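# Quantas demonstrações para uma tarefa com dois braços?

**Patricio Carretero**

Olá a todos! Estou montando um conjunto de exemplos por teleoperação para treinar uma política de imitação com dois braços. A tarefa envolve peças pequenas que as duas garras precisam aproximar uma da outra no meio da mesa. Gravei 14 episódios até agora e o modelo já move os braços na direção certa (fiquei bobo quando vi!), mas trava quando as garras chegam perto. Preciso de muito mais episódios ou estou gravando errado? E os objetos que não fazem parte da tarefa: deixo na mesa ou tiro tudo? Uso o Bendero para gravar, câmera fixa.

---

**manalastas_lab**

14 é pouco. Grave mais e depois volte aqui.

---

**Casimiro Mateos**

Que fase boa essa, Patricio! Com 14 episódios o modelo aprende o movimento grosso, e você já viu isso acontecer. A parte fina, com as garras quase se tocando, ocupa poucos segundos de cada gravação, então ele viu muito pouco dela. Na nossa bancada a coisa começou a andar com quase 200 episódios, mas o que mais mudou o resultado foi a maneira de gravar.

Algumas coisas que eu faria no seu lugar:

- Varie a posição inicial das peças de verdade, inclusive a rotação. Eu achava que variava bastante, até sobrepor os primeiros quadros de todos os episódios e ver tudo no mesmo palmo de mesa.
- Grave correções. Se a peça entrou torta na garra, ajeite com calma e siga até o fim. Esses episódios valem ouro – só descarte quando a peça cair fora do alcance.
- Combine com quem opera qual braço espera e qual se aproxima. Tivemos 2 operadores com estilos opostos e a política ficava indecisa bem no meio da mesa.
- Corte o tempo parado no começo. O modelo aprende a ficar parado também!

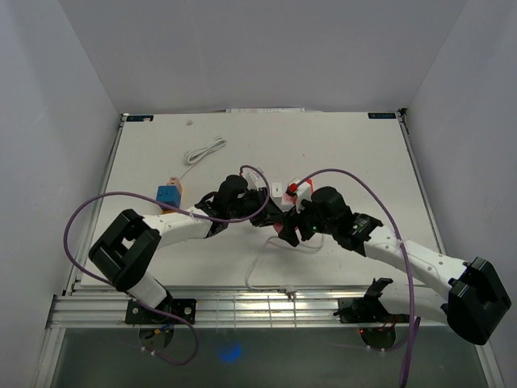

Sobre os objetos extras, eu deixo alguns na mesa em parte dos episódios e mudo de lugar entre uma gravação e outra. Se ficarem sempre no mesmo ponto, a política pode se apoiar neles como referência e se perder quando você tirar. Com cabo é a mesma história: prenda o que puder, confira a folga com os braços esticados e não se preocupe em deixar o fundo impecável.

Eu gravaria em blocos curtos e treinaria entre um e outro, olhando em que ponto ele falha. Em agosto fizemos 6 blocos assim e o quarto foi quase todo só de aproximação final, começando com as peças já nas garras. Conta depois como foi, quero muito saber se destravou!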